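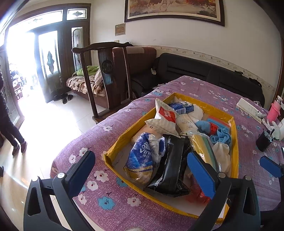
Packing tray, yellow rim, on the flowered cloth. Left and right fingers with the blue pads.

Notebook, May, hand-held gripper, pad fault

Started 8:40. Senga Cowie was with me until lunch, Lachlan MacKinnon came by later to look at the linkage.

I write this one longer than usual, because what we noted last time under "slips" was too short and I could not use it myself afterwards.

What happened. We were doing the tray task, the one where goods are taken out of the tray and put down on the cloth, then returned. On run 19 the left finger did not open fully after a release. I pressed the trigger back to the end, the right finger went out as normal, the left stopped early, perhaps two thirds of the way. I did not notice at once. The next grip was therefore not centred, and the tissue pack was pushed sideways against the tray wall before the pads closed on it. No damage to the pack. I stopped after that run and marked it as bad in the log.

First idea was the goods. A tissue pack is soft and when you squeeze it the film can go between pad and finger. Senga said the same. We looked, and there was no film in it, and no torn film on the pack either. So I repeated with the tool in the air, holding nothing. Left finger stopped early again in two of ten. So it is the tool and the goods are innocent.

Second idea was the cable. On this tool the trigger pulls both sides by one cable with a splitter, and if the left branch has lost tension the return spring has to do more. I measured the free play with the feeler: 2 mm on the left, almost nothing on the right. It should be the same on both. I took it up with the adjuster by one and a half turns. After that no early stop in twenty closings in the air. I was happy too soon.

Went back to the tray at 10:15. Run 20 to 26 good. Run 27 the same fault, and this time worse: I had a plastic pack in the pads, I was above the tray wall, I opened, the left did not go, and the pack hung on the ribs of the right pad and then fell outside of the tray. It landed on the cloth. If it had been the bottle it would have gone to the tiles, I think.

Here is the safety point, and please read it, Lachlan, also for the Asstead people. When the finger hung, my reflex was to reach in with my free hand and push it. I did it. It released with a snap and the pad caught the side of my thumb. Only a red mark, but the linkage closes towards the pivot and there is a gap in it, the long three-cornered one, where a fingertip fits very well. With more bad luck this is a proper pinch. New rule from today: when a finger hangs, put the tool down on the table, let go of the trigger, and use the wooden stick. The stick is now on a string at the tool case. I wrote it also on the lid.

Lachlan opened the left finger after lunch. Findings:

Pivot pin at the outer joint is dry, with grey paste on it. Looks like worn metal mixed with dust and fibre. We handle many cloths and the fibre must go somewhere.

Bush on the same joint is slightly oval. He could feel it with the pin, I could not feel it, but I believe him.

Pad screws fine. Pad itself fine, the ribs are not worn.

Return spring measured at 63 per cent of the force of the new one from the drawer. This is the real news. I had assumed both springs were changed in the winter, but according to the sheet only the right one was. The line for the left is empty and the initials are mine.

So we have a weak spring, a dirty joint and a slack cable together. Each alone would probably not stop the finger. It also explains why my cable adjustment helped for seven runs and not more: with the slack gone the spring had a little more travel, then the paste moved again in the joint. The last part is a guess.

Done: cleaned both outer joints with alcohol, new pin, dry lubricant from Veltard (no oil, oil will collect the fibre). New spring left. Cable set back to the mark, then half a turn. Bush stays for now, we have no spare. Ordered 8 from Nyanda, they say next week.

Not done: the right finger was only cleaned from outside. We should open it too.

Test after repair: fifty closings in the air, no stop. Then twelve runs with the tray, mixed goods, no stop. I chose the awkward ones on purpose, the crumpled cloths and the plastic bag of folded cloths, as they pull the pads sideways. All released. Twelve is not many and I would not say that it is solved.

About the data. Runs 1 to 18 I would keep. Senga is not sure, she thinks the slow opening may have begun earlier, and she has a point. The Vemo script gives opening width for each side, so it can be checked: plot left against right at every release and see where they start to go apart. I have not done this today – the laptop was at 9 per cent and the charger is in the other building. Runs 19 and 27 are out in any case. Runs 20 to 26 go in the "doubtful" folder until the plot is made.

To do
Plot left and right width, all runs (me)
Open right finger, measure spring (Lachlan)
Fill in the spring sheet properly, with side (me)
Add the free play check to the morning list, both sides, limit to be agreed
Ask Senga if the lint roller before each set is too much work. She offered it herself.

Stopped 16:50. Thumb is fine.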